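Stop Ranking Grippers by Grip Force

Most gripper comparisons still lead with maximum force and stroke. For food and other soft goods those two numbers settle very little. We ran the Kudero and the Breleso on the same arm for 342 grasps each, and the force rating never decided an outcome. What separated them was how finely each could be commanded near the bottom of its range.

A steamed bun deforms well before a current-based controller registers contact. The Breleso closes faster and has the better data sheet. It also left finger marks on buns the Kudero released clean, and lowering its speed limit only moved the problem to cycle time.
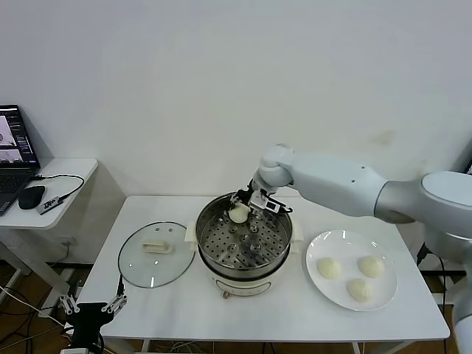
Clearance is the second neglected item. A pot wall forces a near-vertical approach, and the width of the open fingers then matters more than payload. Of the Breleso's failures, 14 were rim contacts with no fault in the grasp itself. A table of payloads would have hidden every one of them.

Camera placement belongs in the same test. A wrist module that sees the fingertips on an open table may lose them inside a polished vessel, where reflections upset the depth estimate. The Istier controller let us log both streams against finger position. I would take that log over another 1000 cycles on a foam block.

Vendors should publish minimum repeatable force and outside finger width. Until they do, buyers should measure both.

© 2024 Olatunji Automation Notes | Contact | Back to top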